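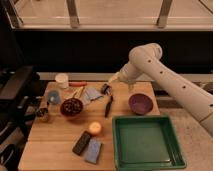
Mahtab Arabzadeh wrote that the delegate entrance at Zanimholm should not be signed off until the second door opens outward, and that she would rather hold up the summit by an hour than pass it as it stands.

Search this site Enter keyword Go

VENUE SAFETY CHECKLIST, FLONDEN–TRINOVIA MINISTERIAL MEETING
Zanimholm Conference Hall, second walk-through, with comments

1. Delegate entrance
Status: Not passed
Left door opens outward. Right door still opens inward and sticks at the floor. Mahtab's comment stands. Pritchard has the order for the new hinges and expects to fit them before Sunday.

2. Main hall, seating
Status: Passed with comment
Hall is licensed for 600. The seating plan submitted by the two protocol offices stays under that. Rear center aisle is narrow where the interpreters' booths come forward. Move the booths back to the wall line.

3. Exits and exit signs
Status: Passed
All exit signs lit on mains and on battery. The sign over the kitchen corridor was dim last time and has been replaced.

4. Fire extinguishers
Status: Passed with comment
59 units on the register, all found and in date. Two on the press level are behind the flag stands. The flags can go on the other side of the stairs.
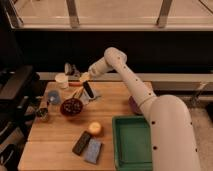

The same applies to the hose cabinet at the foot of those stairs, where a stack of folding chairs was blocking the door at 7:40 a.m. Chairs moved during the visit. Recheck on the morning of the opening session.

5. Motorcade drop-off
Status: Passed with comment
Room for 16 cars if the Flonden delegation arrives first and clears the lane. If both delegations come together, the line backs up across the fire lane. Protocol offices to agree on arrival times in writing.

6. Public square and barriers
Status: Not passed
Police expect some 2000 people in the square, mostly for the fishing rights march. Barriers are in place on the north side only. East side has a loose drain cover and no lighting after the bus shelter. Both need fixing before the square opens.

7. First aid
Status: Passed
Room 4 stocked. Stretcher route walked from the hall to the side gate with no obstruction. Elevator key now kept at the front desk.

8. Power and backup
Status: Passed with comment
Generator started on the first try. Cable cover missing at the Trinovia press table.
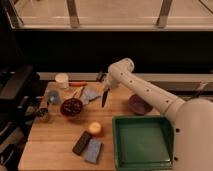
Pritchard replied that the cable cover was on the van and would be down by the end of the day, but that the drain cover belongs to the city and his crew can't touch it without a permit.

Permit request sent to the city works office. Item 6 stays open until they answer.

Items to recheck: 1, 2, 4, 5, 6, 8

3 comments 11 shares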